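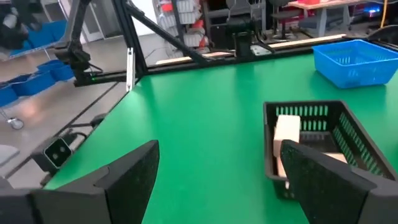 *The green table from up close: two fingers, a black basket and the blocks.*

# Wanted: someone to look after our two-armed cell

Hello! I'm Maarja Pētersons and I run the small automation shop at Loteo. I'm looking for a part-time cell technician to start in January, and I'd like that person to enjoy fiddling with things until they sit right.

The job is one cell. Two black arms over a green table, a frame made of extrusion, a few cameras and a lot of plastic baskets. We use it for block sorting, which sounds like a toddler's afternoon (fair enough), but it keeps me busier than anything else in the building and I can't carry on doing all the upkeep myself.

Most mornings you'd start with the boring bits, which I happen to love. Wipe the table. Check the finger pads for wear and swap them when they go shiny. Nip up the camera brackets, run the calibration, and have a proper look at the cables, particularly wherever one passes near a joint. Then put the baskets back on their marks and do a slow run before anyone lets it go at full speed.

After that it's whatever the log says. I've kept one since we put the cell together and it's up to entry 1119, so you'll have plenty to read! A good chunk of it is me grumbling about camera mounts working loose. If you can come up with a better mount I'll be delighted, and there's a bit of money set aside for parts.

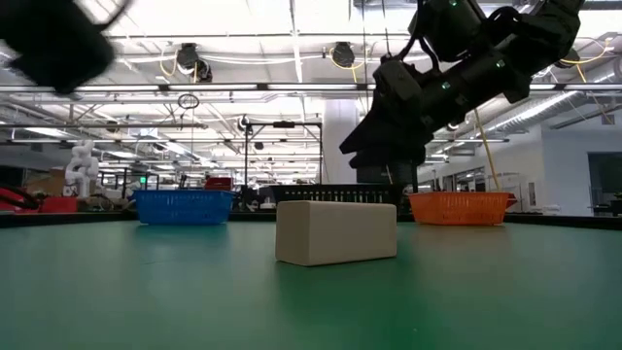

*One block between the blue and orange baskets, with the gripper above.*

What I'd like from you:

- You've stripped down and rebuilt something with motors in it. Robot, printer, sewing machine, I don't mind.
- You can crimp a connector that stays crimped.
- You write things down so the next person can follow them.
- You're happy to press stop and ask.

A bit of Python would help, but I can teach you the scripts we use. I can't really teach patience, and you'll want some on calibration days.

It's 8 hours a week to begin with, split however suits you, and the pay is £184 a week. We're upstairs in the Castine building, room 598, and there's a lift. Bring your own mug.

To apply, send me a page about something you repaired, including the part that went wrong. No CV needed at this stage. Leave it at the Castine front desk with my name on it, or post it to me at Loteo, by 30 November 2024. I'll read them all myself and invite a few people in for a go on the cell.

Maarja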